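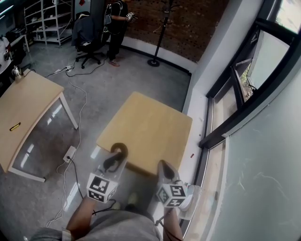 Square table by the window.

Been reading up on the ending of Mark, so a few posts on that.

1/ Two of our oldest complete Greek copies stop at 16:8. The women leave the tomb and say nothing to anyone, for they were afraid.

2/ Most later manuscripts carry on to verse 20. A few have a shorter ending as well, just a couple of sentences. Some have both, one after the other.

3/ The style changes at verse 9. Mary Magdalene gets introduced again as if we hadn't met her eight verses earlier.

4/ Irenaeus quotes 16:19 in the second century, so the long ending is early. Early and original are separate questions.

5/ Wenjie Zheng asked me in August if the last page could have gone missing. It could. A codex loses its outer leaves first. I still lean toward 16:8 as the intended stop, but not by much.

6/ My notes on this run to 11 pages and need cutting. Matthew's use of Mark 16 next, probably after the weekend.

2024-10-18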